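**Flikbridge workshop, November minutes**

We got going at 7, once the kettle had done its rounds, and it was lovely to have such a full bench again. The Buvow build took up most of the evening - the toaster task in the simulated kitchen still needs a good deal of patience.

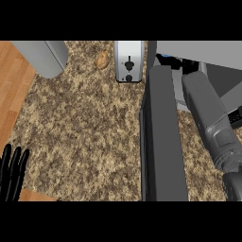
We agreed to keep the bread where it is and slow both arms down before the next 14 runs. The Ravance board can wait a month. Parts money stands at $2,142, and the key goes back on its hook, please!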